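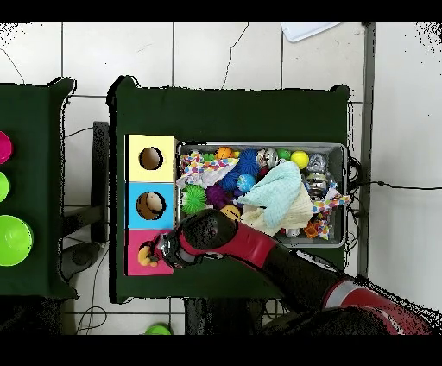 Plunport Play and Toy Library Forum > Equipment and Storage > Boxes with round holes and a mixed tray: cloths in or out?

Views: 3,541

WandaRidgeway
Posts: 57

I'm redoing the posting table before we open again on Sunday and would like some opinions. The set-up is three coloured boxes in a line at the left of the table, pale yellow, light blue and pink, each with a round hole in the top. Next to them is a rectangular tray with all the toys in together. Children take something from the tray and post it in whichever box they like, or whichever box they're told if it's an older group.

The question is the cloths. I've been putting them in the same tray as the balls: a white one with coloured confetti dots, a cream one and a pale green-blue one. Half of our helpers think they get in the way. The other half think they are the best bit. I can see both sides and I need to decide before I write the card that goes with the set.

Table is dark green, bowls are on the other table. I don't want to buy anything.

tinlid
Posts: 3,184

Out. A cloth on top of a tray hides what's under it, and then the children pull the cloth and half the balls come with it onto the floor. If you have tiles down you'll spend the session chasing them. Put the cloths in one of the bowls and bring them out later.

gravelpath
Posts: 1,000

I'd keep them in. Our lot are mostly under two and a cloth is the only thing they'll push through a hole more than once. A ball drops and it's gone. A cloth has to be fed in, and they can pull it back out if a corner is left showing. It keeps them busy for far longer.

tinlid wrote: half the balls come with it onto the floor
That depends on how full the tray is. Wanda, how full is it?

WandaRidgeway

Full. It's a jumble. Spiky balls, an orange basketball-style one, a yellow one like a tennis ball, some silver shiny things and other bits and pieces. I like it full because there's more to find, but I take the point.

tinlid

Then it's too full with cloths in it. Try it without.

pegbag_anna
Posts: 212

We had the same argument at our group in March and ended up with two versions of the tray, written up on two cards. Version one is hard things only and version two has the fabric in. Whoever sets up picks a card. It has stopped the arguing, mostly.

For the hard things only version I'd go for this sort of mix:
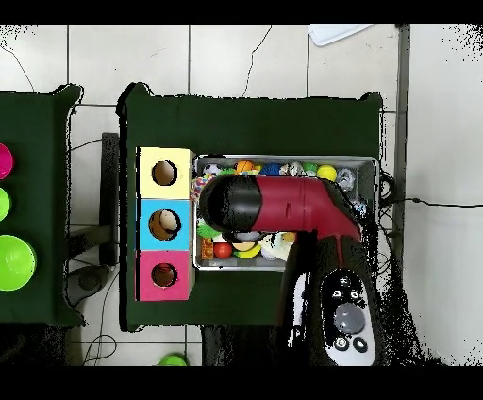 Reading time: 5 minutes

Sports-type balls across the top of the tray, so the football pattern and the basketball pattern go up there with the plain colours and the green and white one. Rope toy and spiky toy at the left, by the boxes. Banana along the bottom with the red ball. Spreading them out means a child can see what there is and choose, and you can see at a glance when something has gone missing. It also takes much less time to put back.

Check what fits before you start. Every piece wants trying in every hole by an adult. Anything that goes in tight will get wedged by somebody and then you have a queue. Rope is the one to watch. It goes in easily enough if you start at an end, but small children try to push the middle in first.

And don't line things up too neatly. If the tray looks like a shop display some of them won't touch it.

gravelpath

Nice mix but I'd still miss the cloths. Banana is a good shout. Ours is very popular and it's a different job from a ball, because it has to be turned to go in end first.

Wiriya_k
Posts: 88

Agree with the comment on checking sizes. I would also think about what the table is covered with. A cloth cover stops balls rolling as far as they do on a bare top, but if the edges are ragged then little fingers start picking at them. Hem it or trim it.

Also, what are your boxes made of? If they're card, I'd put tape round the holes on the inside. We lost a Zorurix posting set in one term through torn rims.

tinlid

The Zorurix ones were never any good. Home-made card boxes are fine and you can replace one in ten minutes. Tape round the rim makes it sticky at the edge when it gets old, and then fluff sticks to it. I don't bother.

Wiriya_k

We use cloth tape and change it. No fluff problem.

tinlid

Fair enough. I still wouldn't.

WandaRidgeway

I've had a go at the fabric version again with the cloths pulled back a bit, so that more of the left side of the tray is clear. Confetti one up at the top left, cream bunched near the bottom, turquoise over that. The banana is in as well, under the red ball. 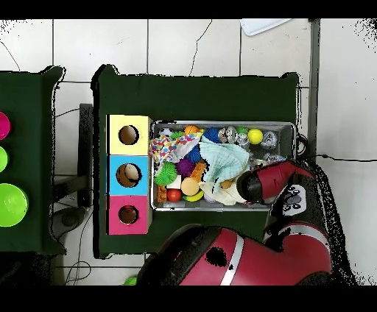
Can the boxes be different sizes of hole, or should all three match?

Different sizes are fine and give the children something to work out, as long as every toy in the tray fits at least one of the boxes.

gravelpath

What I'd have said too. Put the biggest hole in the middle if you can, because both children either side will reach for it.

tinlid

I'd put it at the end nearest the adult. If they both reach for the middle you get bumped heads.

pegbag_anna

Ours move about, so it doesn't matter much where they start. By the end of a morning the boxes are never where we put them.

One thing on the fabric version. Wash the cloths separately from the spiky balls. I did them all in one bag once and had rubber bits in the confetti one for weeks. Balls in a bowl of warm water with washing-up liquid, rinse, leave on a towel overnight.

Anau_mum
Posts: 19

New here. Would building blocks be all right in the same tray? My son isn't interested in balls at all.

WandaRidgeway

Blocks are fine, I've got an orange one in there now. Corners catch on a round hole so he may need to turn it. Start him on the box with the biggest hole.

I'm going with two cards like pegbag_anna. Hard things only for the babies' morning and the cloths in for the afternoon group.

gravelpath

I'd have done it the other way round, but let us know how it goes.

tinlid

So would I, for once. Babies get the cloths, older ones get the balls and somebody stands by the door to fetch them.

WandaRidgeway

Right, I'll swap them. Card one is written in pen now so I'll have to do it again.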